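Ewurabena Abubakari spent most of April walking the old Amegashie plating yard with a soil probe. The yard closed 16 years ago, and the county hired her firm, Clarnar, to find out what was left in the ground.

"We took 219 samples," she said. "The north end was mostly clean. The drain line was the problem — it had leaked for a long time."

Crews will dig out some 300 cubic yards of soil along the line, starting this summer. Abubakari said the chromium had stayed above the water table in every boring but two.

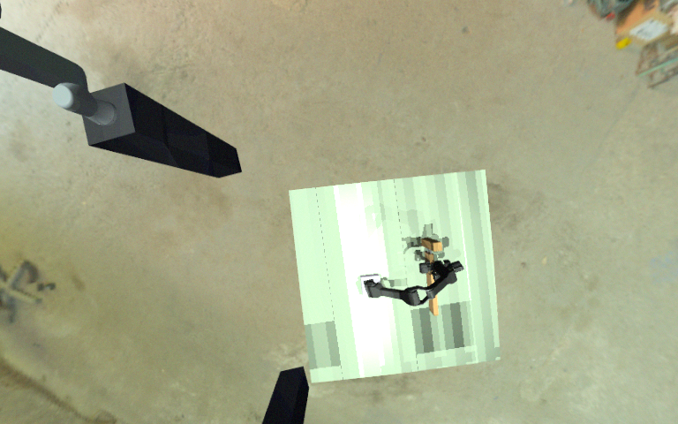 What happens next

Two monitoring wells go in first. Trucks will use the Dundico Road gate, and only on weekdays. "People asked us about dust, so we'll wet the soil down before loading," she said.

She expects to file her report with the county by the end of the year. The wells will be checked every three months after that.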